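Chapter 2
Containers and Their Lids

Most kitchens hold more small containers than anyone uses. This chapter covers the parts of a container, the common types of lid, and how to choose a size. You will need two containers from home for the exercises.

A container has a body and a closure. The body is often tapered – wider at one end – and may be clear so the contents can be seen. A snap-on lid has a raised rim around its edge.

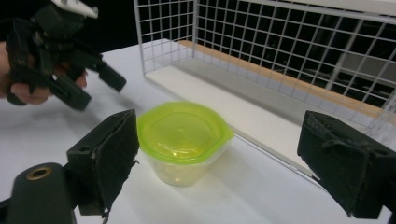
Figure 2.1 A small plastic cup with a green snap-on lid.

2.1 Types of Lid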